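Subject: Re: [cell-care] Fingers out of true after homing (was: who moved the table)
From: Armindo Patrício
To: cell-care list

Mi-kyung Chae wrote:

> The Plalum cell is closing lopsided again. Left finger gets to the
> middle first and shoves whatever it is holding over to the right before
> the other one turns up. I homed it twice and it passed both times.
>
> Log says 942 cycles since the last time anyone signed for it. Signature
> is unreadable but I think we all know the handwriting.
>
> Also, what is the current thinking on threadlock for the finger screws?
> The wiki says yes, the comment under the wiki says never, and the
> comment under that is about lunch.
>
> Mi-kyung

The handwriting is mine. I plead September.

Homing won't catch this one. It drives the fingers outwards to the end stops and reads the motor position, and the motor is perfectly happy. What has moved is the finger on its base, on the other side of the joint from anything that measures. You could bolt a teaspoon on there and it would home.

What I do, in the order I do it:

Power off, air off if you're on the Falcão bench, arm parked with the wrist at a height where you can get a short driver in without skinning your knuckles on the camera bracket. Mark both fingers left and right with a paint pen before you touch a thing. They look identical and have worn differently, and I have lost an afternoon to that more often than I'd like in the archive.

Back the finger screws off half a turn, not out. Close the fingers by hand on the 2 mm shim (the proper one, in the tin, and please not the bit of cereal box that has been living in the tin with it). Push both bases outwards until they seat, hold them there, and nip the screws up a little on one side and then a little on the other. If you do the left one fully and then the right one fully you will get precisely the fault you started with, facing the other way.

Then power up, home, and close on the shim again at low force. It should be held by both fingers at once. If one arrives early, go round again.

Threadlock: the weak stuff, a dot, on the finger screws only. Salvador used the strong stuff at Sternville and the fingers are now a permanent feature of the building. Wahyudi uses none at all and checks his every morning at eight, and I admire that without any intention of copying it. If you go that way, put it in the log, as mine have stayed put for 1,247 cycles with a dot and I'd be curious how a dry set compares.

Worth a look while you're down there: the pads. If the flat at the end of the tip has a rounded edge it will slide on anything thin and you'll blame the alignment for it. Albertina has 77 spare tips in the Skukau cupboard, having once ordered by the bag under the impression she was ordering by the tip. Take a pair. Take several.

Last thing is the camera check. It's mounted close enough to the fingers that a knock with the driver handle shifts it, and then your alignment is lovely and the arm misses everything by the same neat amount. I leave the usual things out for it, tray, dowels and cloth, open the fingers wide and go to the look-down pose before running anything.
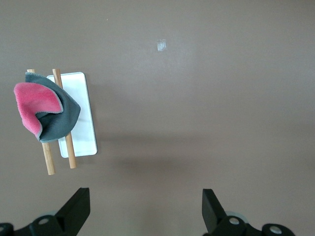 Camera drift is easiest to judge against something that doesn't get tidied. The fingers are no use by themselves, they'll come up from the bottom looking symmetrical enough to flatter anybody, and the tray and dowels get shoved about all day. I go by the little piece of clear tape on the brown tabletop, off to the right of the pink and grey cloth. Save a view from the look-down pose when the cell is behaving, go back to the same pose after you've had the screwdriver out, and see whether the tape has wandered. If it has, loosen the bracket and bring it back before you touch any offsets in software. And leave the tape alone -- Wahyudi, I mean you and your thumbnail.

Armindo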